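Week 2 notes: teaching two arms at once
Freya Haslam, 2025-06-22

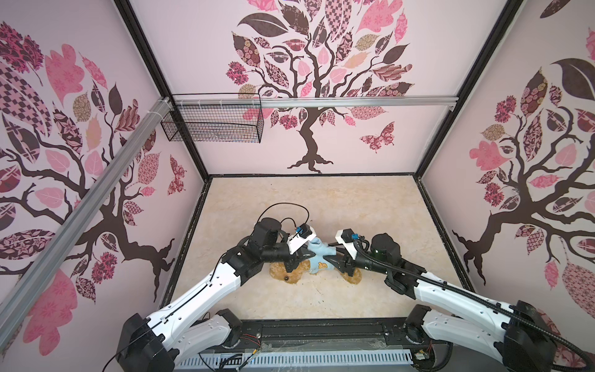 So, picking up where we left off with teleoperation! Last week you each drove one arm, and most of you got pretty comfortable with it. Two arms is a different animal. Your left hand wants to copy your right, and when both grippers are on the same soft thing, every little twitch on one side shows up on the other.

My advice is to go slow on the approach and then commit. If you hover and fuss before you touch the toy, the robot learns to hover and fuss too (ask Marin about his first 47 demos, he'll laugh about it now). Squeeze from both sides at the same time if you can, and keep the pressure gentle – cloth slides over stuffing and you can lose your hold without noticing.

A few people asked whether bad runs should be deleted. Keep them, but mark them as failed in Kureo before you start the next one. I'd much rather sort through 700 labeled runs than guess my way through 2,746 mystery ones, which is what I did last August.

Change the toy's starting pose between runs! Face up, face down, on its side, turned around. It feels messy and it's slower, but we need the variety for training.

For next time, read the Hoxha handout on action chunking and bring one run you think went badly. We'll play them back together.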